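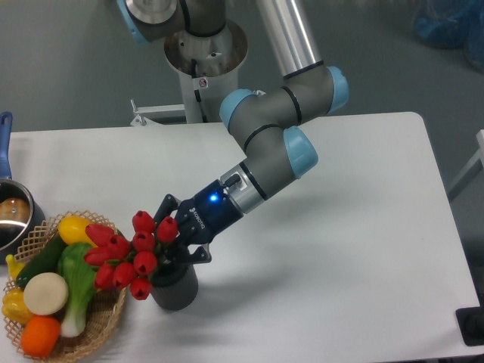
Flowers, baskets and pans on one table — keeping it usable

Quick notes, mostly for me. Updated January 2020, still not in any order.

Tulips in a pot

Red tulips in a dark gray pot, my favorite combination, the dark pot makes the red look redder. Keep the bunch small. A small bunch in a snug pot stands up by itself, a big one flops over the rim and then you're sweeping petals all week.

Pot not watertight? Put a jar inside. Jam jar, old mustard jar, whatever fits. Leave a finger of space so you can lift it out.

Water: cold, and not much of it. Tulips keep drinking, so top up every day instead of filling to the brim. 200 ml is plenty for a small pot.

Trim the ends when they come home, then again after 4 days. Sharp knife. Scissors squash the stems.

Droopy ones — wrap the whole bunch in newspaper, tight, stand it in deep cold water for an hour or two. Works more often than not. Doesn't work on old ones.

Moving them: hold the pot, not the flowers. Grabbing the stems above the rim is how I lost the good bunch in December.

Not next to the fruit bowl. Ripening fruit makes cut flowers go over faster. Toy fruit is fine, obviosuly.

And if you have a cat, tulips are poisonous to cats. High shelf or no tulips.

The play food basket

Wicker is the best thing I've found for toy vegetables and fruit. Plastic tubs are easier to wash but everything rattles and the kids dump them out for the noise.

One basket only. When it's full, something goes out before something comes in. Telma Mansilla runs the toy shelf at the Usisholm playroom and does the same with the dress-up box.

Pick a basket low enough to see into. Deep ones get tipped over every time somebody wants the thing at the bottom.

Cleaning the basket: take everything out, turn it upside down, bang it outdoors. Then the vacuum with the brush end. Then a damp cloth, barely damp, and dry it in the shade. Don't soak it. Mine went saggy on one side after a bath and never came back.

Loose ends of wicker — snip close with nail clippers, rub with fine sandpaper. Check the handle and rim if yours has them, that's where sleeves snag.

Toy food: warm water, drop of dish soap, rinse, towel. Wooden pieces get wiped, never dunked. Hollow plastic ones with a little hole, keep the hole out of the water or you get black gunk inside. If there's gunk already, throw it out.

Stainless pans

Dull gray film or rainbow marks: white vinegar on a soft cloth, rinse, dry right away. White chalky spots on the bottom, same thing but boil a little vinegar and water in it for 10 minutes. Open a window.

Burnt on stuff: cover with water, spoon of baking soda, simmer, leave it to cool. Scrape with a wooden spoon. No steel wool on the outside, the scratches stay.

Colored handles, blue or whatever — soap and a sponge. No oven unless the maker says so, and check before you put it in the dishwasher too. Some fade, some go chalky.

Wobbly handle? If there's a screw, tighten it when the pan is cold. If it's riveted, leave it alone and buy another pan.

White table tops

Show everything. Also wipe clean in ten seconds so I forgive them.

Pollen: do NOT wipe it wet. Lift it with sticky tape first, then a damp cloth. Wet pollen smears yellow.

Ring under the flower pot: felt pads on the bottom, or a saucer. For a ring that's alredy there, baking soda paste, 10 minutes, wipe, rinse. Try a corner first.

Hot pans need a trivet, always. Even the "heat proof" tops.

Wax crayon — warm soapy water and patience. Melamine sponge if that fails, light hand, it takes the shine off.

Still to write up: copper, cork mats, that smell in the bread box.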